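Laundry robot maker halts folding stations after gripper fault

Ukcombe, which builds automated folding stations for commercial laundries, has stopped work on 13 of its two-armed units after a fault left grippers clamped shut when the emergency stop was pressed.

The company said the problem came to light in November at a laundry in Prernell. An operator hit the stop button when one arm began pulling against the other over a shirt. Both arms stopped moving, but one gripper kept its hold and the operator's glove was caught between the fingers. She freed her hand after almost 10 minutes, with help from a coworker, and was not injured.
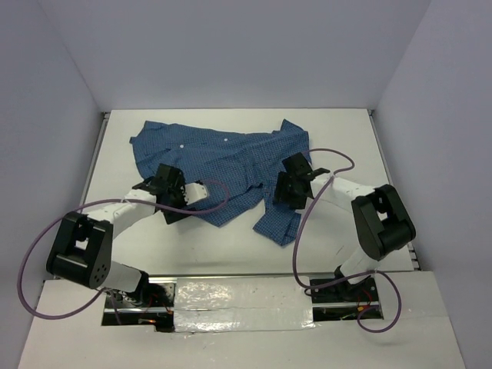
Ukcombe traced the fault to a control update sent out earlier in the fall. Under the old software, pressing the stop button cut power to the arms and let the grippers relax. The update kept the grippers powered so that garments would not be dropped in mid-fold. Shirts are the hardest item for the stations, the company said, and one left spread and wrinkled on the table with a gripper over each side is the usual starting point for a bad pull. Engineers are also checking the cables that run out to the grippers in wide loops, although no cable damage has been found so far.

Benoît Texier, who heads service at Ukcombe, said the change should have been tested with a person at the table. "We tested it with cloth," he said. "We did not test it with a hand in the way, and we should have."

Dudek, the contractor that maintains the stations in Prernell, has reported 2 earlier cases in which a gripper stayed closed after a stop. Both were logged as minor jams.

The old software is being put back on all of the affected units, a job that takes 3 hours per station. Each one will then be checked by an inspector from Plondance before it goes back into use. Customers have been told to keep the stations switched off at the wall until then.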